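Fourteen Notifications
By Wiebke Vogler
Print this story | E-mail to a friend
16 comments

Lotte Michiels kept her phone face down beside the keyboard. It buzzed anyway, and she could feel it through the desk.

She ran the customer pages for Flukstead, a company that sold shower fittings. The job was to post something every morning, answer the complaints by noon and send a report up to Bent by four. She was allowed to be on social media all day. What she wasn't allowed to do was look at her own account, and she looked at it in the restroom, like everyone else.

In March the company bought a program called Nudo. It sat in the corner of the screen and showed a green dot for work and an orange one for everything else. Wouter Boersma from accounts got orange for reading the bank's website. He complained, and they told him the dot was only advice.

"Advice from who?" he asked Lotte at the coffee machine.

"I don't know. The dot."

Her own dot stayed green no matter what she did. Nudo saw the name of the site and was satisfied. She tested it one afternoon by reading her sister's whole page, back to the wedding. Green. She looked up Ruaridh Rankin, who she hadn't spoken to in 10 years. Green.

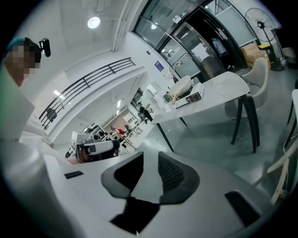
The Report

Bent Þórarinsdóttir called her in at the end of the month. She had the Nudo printout on her desk and she turned it so Lotte could read it.

"You're the best in the building," Bent said. "609 minutes last week without a break in it – even lunch."

"I eat at my desk."

"I'd like you to talk to the others. Just 10 minutes. How you keep your mind on things."

Lotte said she would think about it. She went back and sat down. There were 14 notifications on the Flukstead page, most of them from one man whose shower hose had come in the wrong length. She answered him politely and sent him a form.

Then she opened the other tab. Ruaridh's page was where she had left it. She read down it slowly.

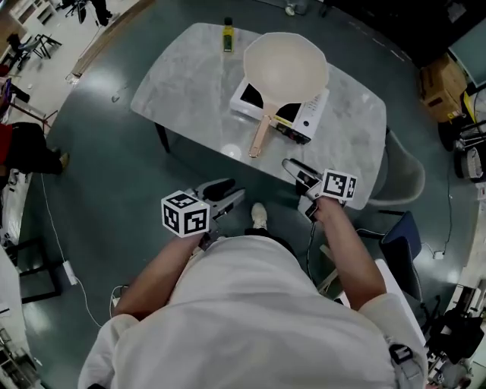

Gripper in each hand, by the cooktop.

She wrote, "Is that what you do now?" and took it out. She wrote, "Nice stove," and left it there with the cursor blinking after it. Across the room Wouter was eating a sandwich and staring at an orange dot.

She pressed send. The reply came before she could close the tab.

"Lotte! Are you at work?"

She looked at the corner of the screen.

"Yes," she typed, and then she got up and went to tell Bent that she couldn't give the talk.

Shares: 14 | Print this story | E-mail to a friend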